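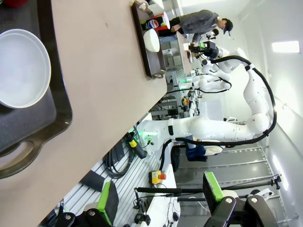
Anell is a word list of table talk: 1000 short phrases people say over food, written down by hand and sorted by mood. Riet Geerts and I started it in September with a pile of notebooks, and wow, did it grow fast! Each phrase gets a plain label for what is being talked about, so a white bowl on a dark tray is "bowl, tray" and a Pepsi can beside a smaller bowl is "can, bowl". Brand names stay out of the labels.

Datasets > Language > Anell

What's in it

Two plain text files, one phrase per line. The Kircombe file has the long, rambling ones (my favorites, especially the arguments over soup). Another 139 phrases are marked "unsure" because Riet and I still can't agree on the mood.

Fixes

Send spelling fixes to Aurelio Goicoechea, up to 50 lines at a time please. Old slang is very welcome!

We use cookies to remember your settings. Accept | Decline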